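About Us

Hi, I'm Joelle, and I run Vason, a small language school above the bakery on Montoya Street.
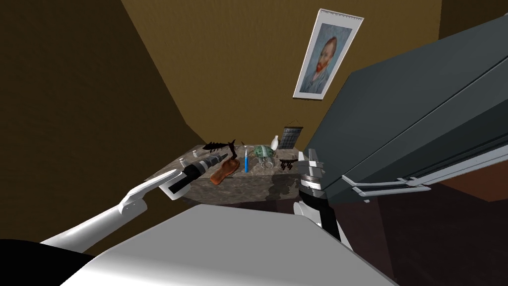 I started teaching Spanish at my own kitchen table, to two neighbors who wanted to get through a wedding in Lima without hiding by the buffet. They brought their cousins. The cousins brought people from work, and by the next May I'd run out of chairs and my landlord had run out of patience. So I signed a lease on two rooms, painted them over a long weekend with Maribel Huanca (she did the ceilings, I did the complaining) and put a sign on the door.

We now teach Spanish, Portuguese and beginner's Quechua. Classes are small – eight people at most – and we meet in the evenings, because most of our students have jobs and quite a few have toddlers. Doors open at 5:30 and the first class starts at six. If you're coming straight from work and haven't eaten, bring your dinner! The smell from the bakery is hard on everyone.

Who you'll meet

Maribel teaches Quechua and the advanced Spanish group. She grew up with both and will correct your vowels very kindly, over and over, until you get them. Percy Chávez has the beginners. He used to sell insurance and he can talk to anybody, so if you're nervous, ask for Percy. Ezequiel Garrido joined us for Portuguese after years of teaching high school in Wamitberg, and he still gives homework. Sheyla Salazar answers the phone, sorts out the schedule and knows which class you should be in before you've finished explaining.

How it works

A term is 16 weeks and costs $375, books included. You can split that into monthly payments, just tell Sheyla when you sign up. If you miss a class you can sit in on another group at the same level that week. If you have to drop out, let us know at least 48 hours before your second class and we'll refund the whole thing.

We don't do exams. I took a lot of them in college and came out able to conjugate anything and order nothing, so here you talk from the first night. It's a bit messy and pretty loud, and people laugh a lot. There's grammar too, don't worry (or do, depending on how you feel about the subjunctive).

Come by and try a class for free before you decide. We're at 529 Montoya Street, second floor, and the buzzer sticks, so press it hard.

– Joelle Hattar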